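Leave the big table alone

Every office I have worked in had one table that belonged to all of us, and every one of them ended up as a shelf. Ours is oval, light wood, big enough for a proper meeting. On a good day it holds a mouse, a few papers and somebody's small packages. On a bad day you eat lunch on your knees.

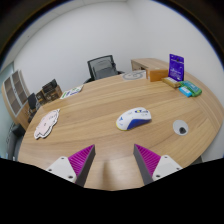 By a staff writer, Primby Notes
April 21, 2026

My position, quickly, before the next meeting. Shared tables should be cleared every night. All of it. No "I'm coming back to it." You are not coming back to it.

I know the other side. At Jarnside, my last place, we had a clear desk rule and people hated it. Too strict, they said, feels like a hotel. Fine. But I could walk in at 8, sit down and spread out a drawing. Took 2 minutes to clear at night. At my current place it's 30 in the morning, most of it spent asking whose is this.

And the asking is the worst part. Half the stuff has no owner by then. It just lives there.

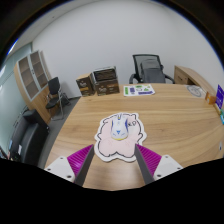
Personal things are harder and I go back and forth on them. I don't want a gray office. A desk of your own should look like you, put what you want on it. A pink cat mouse pad, with the mouse parked up near the ears, cheers me up every time and I'd fight anyone who tried to ban it. It just needs a home, and a home is a desk with a drawer, not the table eight people need at ten. Same with boxes. One box is a delivery. Put a second on top of it and you have a storage system, and then good luck.

Storage costs money, people say. Sure. We got a quote for cabinets last September, $3,438, and everyone went quiet. I'd have taken the $900 shelf from Comer and called it done. Instead we bought nothing and kept using teh table, the most expensive shelf in the building.

So, one rule. Last person out clears it, whatever is left goes on a chair. Not the trash, a chair. You'll find it in the morning becuase you'll have to move it to sit down.

Try it for a month. Then complain to me.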